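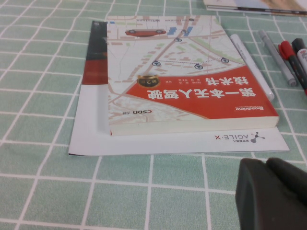 Paperback, printed sheet, markers.

Week 5 - reading a textbook chapter (T. Vasilakis)

Skim first. Headings, bold terms, last paragraph. 2 minutes, no pen.

Then turn headings into questions, write them in the margin or on paper if its a library copy.
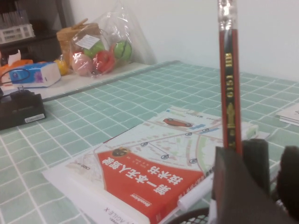 Second pass slow - one section, close the book, say it back. Stuck? Reread that section only.

Highlighting alone = weak. See Kokkinos handout, p. 9.

For next time: chapter 2, your questions plus a half page sumary.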